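28 February 2019

I own more brown T-shirts than a man with one torso needs. Every winter I decide they should be folded properly, and every March they are back in a heap, so I'm getting this year's attempt in early.

The method I settled on is the boring one. Lay the thing flat with the collar away from you, smooth out the chest, bring the sleeves in, then fold up from the hem. My sister-in-law's version has 15 steps and a piece of cardboard. I gave it one evening. 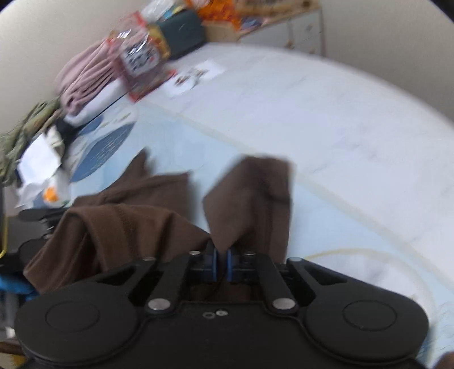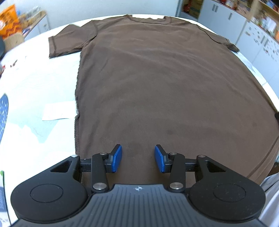
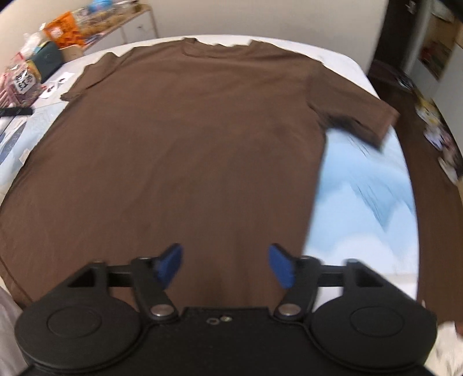

The sleeves are where it all goes wrong. One lies down like a good dog and the other has opinions, and by the time you've fixed the second the first has crept back out. I've read that you should iron beforehand, a suggestion I'm filing next to flossing twice a day.

There's also the matter of where the finished pile goes. The drawer from Flimer holds around 40 shirts according to the label, presumably shirts for dolls. I'm eyeing a taller one called the Trernberg, but first I'd have to get rid of the MacRitchie 5K shirt, and I've never even run a 5K. It was on sale.

Socks next week, if I can find any that match.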